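How to plan a long train trip without wearing yourself out

Filed under: Travel Tips, Slow Travel, Trains

27 shares | 6 comments

I used to plan train trips the way I pack a suitcase, which is to say by shoving in as much as possible and then sitting on the lid. Five cities in six days, a connection of eleven minutes in a station I'd never seen, a hostel at the top of a hill because it had looked so close on the map. I came home from one of those trips and slept for most of a weekend. So I changed how I do it, and a few people have asked me to write the method down properly. It's nothing clever, but it works for me, and I've now used it on four longish journeys (the last one took me all the way to Prumitz and back, more on that in a bit).

You'll need a paper map or a decent printed one, a pencil, a notebook and a couple of quiet evenings. I do the booking on a laptop but the planning happens on the kitchen table, with tea.

Step one: pick the far end first

Choose the furthest place you want to reach and forget about everything in between. Most of us start at home and work outwards, adding a stop here and a stop there, and by the time we get to the bit we really wanted there's a day and a half left for it! I wanted the lake at Prumitz. I wanted to swim in it and eat cake next to it. So Prumitz got four nights, written in pencil in the middle of the page, and everything else had to fit round that.

Then count the days you have left and split them in two, one half for getting there and one half for coming back. Be generous to the way back. You'll be more tired than you think and you'll have bought things.

Step two: set a limit on sitting

Work out how long you can sit on a train before you turn into a horrible person. Mine is five hours, six if there's a buffet car and a window seat. My sister can do ten and gets off looking as if she's been to a spa. Neither of us is right, but if you travel together you go with the lower number, and you agree it before you leave home.

Once you've got your number, take the map and see where it lands you. That's your first overnight stop, even if you've never heard of the place. This is how I ended up in Gutuvska, which I'd only ever seen as a name on a departures board, and I'd go back tomorrow. There's a covered market by the station, a river path with benches all the way along it and a bakery that sells a sort of rolled poppy seed thing still warm at seven in the morning. I'd never have picked it out of a guidebook.

Step three: look at the connections sideways

The fastest connection is almost never the one you want. I look for gaps of between forty minutes and an hour and a half. Under that and I'm running, over that and I start buying magazines I can't read. If the timetable only offers you something tiny, take the train after it and call it lunch.

While you're at it, check whether you're changing stations as well as trains. Plenty of cities have two or three main stations, all with nearly the same name, and the booking site will cheerfully assume you can get from one to the other with a rucksack and no local money. Look up the walk. If it's over twenty minutes, look up the tram too, and write the number of it on the same page as your train times. 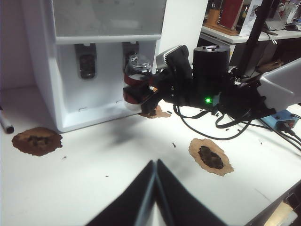 Prumitz, February

Out of season is when all this planning pays off. I'm writing this part in the front room of a guest house with my socks on the radiator, and the lake is far too cold to swim in (I put one foot in, that was plenty). The trains up here are half empty, though, and I got a whole table to myself for the last stretch through the hills. The snow was right up to the edge of the line in places. I took far too many photos of it and they all look like a bedsheet.

If you're going in winter, add a spare night somewhere near the middle of the trip. Don't book anything for it that you can't cancel. If everything runs on time you've got a free day, and if it doesn't you've got somewhere for the lost day to come out of. I used mine on the way out, when the heating failed on the mountain train and we all got moved on to a bus.

Step four: book in the right order

Sleepers first. They go early and there aren't many berths, so I get those the moment they open, which on the line I use is 90 days ahead. Have your dates ready and a card to hand. After that, any train where you have to reserve a seat. After that, beds. Local trains you can leave until the day, and I'd say you should, because it leaves you room to stay for another coffee.

Keep each booking reference in the notebook as well as on your phone. I know, I know. But I've stood on a platform with a dead phone and a conductor coming towards me, and that notebook was the best friend I had.

Step five: choose beds by the walk

I won't book anything more than fifteen minutes on foot from the station if I'm only there for a night. Charming old quarter, wonderful views, whatever, they can wait for a longer visit. And do check for hills! I stayed in Grillcombe before an early start once, at a place called the Ridgeway, and I really should have taken the hint from the name. Lovely people, enormous breakfast, and a climb from the platform that had me stopping to admire every single garden wall.

Ask about breakfast times too. A lot of small places start at eight, and if your train's at 7.40 you want to know that the evening before so you can buy a roll and a banana.

Step six: pack for the platform

Whatever you bring, you'll be lifting it up steep steps into a carriage with somebody behind you sighing. Pack the bag, then carry it up and down your own stairs three times. If you're cross by the third go, take something out. I usually start with shoes.

In the small bag that stays with me I have:

- a water bottle, a proper one with a lid that shuts
- a scarf, for cold carriages and for use as a pillow
- bread, cheese, apples, something chocolatey
- a pack of cards
- a penknife (check the rules if any part of your trip is by ferry or goes through airport-style security)
- coins for station toilets

Small change matters more than you'd expect. In Gutuvska the left luggage lockers took coins only, and the kiosk wouldn't break my note unless I bought something, so I came away with a fridge magnet shaped like a trout.

Step seven: leave the evenings alone

By the time you've got off, found the bed and washed your face, you've got one good thing left in you. Pick a supper or a stroll and stop there. I used to book tours for arrival evenings and I can't remember a single one of them. What I do remember is sitting on a wall with a paper cone of chips, watching people come home from work.

A few words about cost

It isn't always cheaper than flying and I won't pretend it is. What helps is going midweek, taking the slower train where there's a choice and bringing your own food. Look at the return fare even if you're only going one way, as on some lines it's oddly the lower of the two. If you're under a certain age or over another one there's usually a card for it, and it can pay for itself on one long leg.

Thanks to Abdelghani Helmy, who read the first version of this and pointed out that I'd left out the toilets coins entirely. He's done far more night trains than I have and swears by earplugs and a clothes peg to hold the curtain shut. I've since tried the peg and he's right.

If you've got a route you love, put it in the comments, especially anything with a ferry in the middle. I'm looking at the coast for next time and I've only got as far as sharpening the pencil.

Posted in Travel Tips | 6 comments | Share this post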